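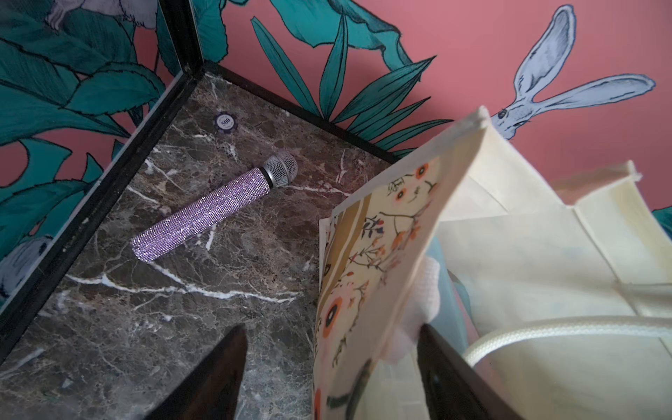 4.3 Recording bag-packing trials

This section applies to trials in which one arm holds a fabric bag while small items are collected from the work surface. The procedure follows the Cletirum protocol, revised 31 March 2019.

1. Place the bag on the marble surface with its handles clear of the rail.
2. Set out the loose items for the trial. Vary their positions and angles between trials.
3. Start recording on the wrist cameras and the fixed camera in the Nanard console. Confirm that all streams show the same clock.
4. Grip the upper edge of the bag with one arm.

CAUTION: Do not pull a gripped bag by hand. Release the gripper from the console first.
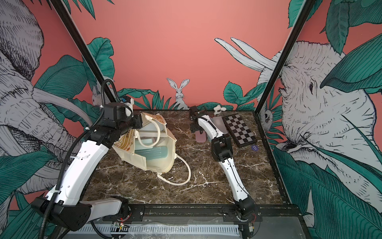

5. Guide the free arm to each item in turn. Items may be taken in any order.
6. Stop recording when both grippers are open and clear of the bag.
7. Label the trial as complete, partial or failed. Failed trials are kept.

NOTE: In the Griffiths comparison, policies trained on 43 trials with failed grasps included recovered from a dropped item more often than policies trained on complete trials only. The failure label is therefore required.

If a stream is missing, discard the trial and repeat from step 2. See Section 4.4 for export to Zovis.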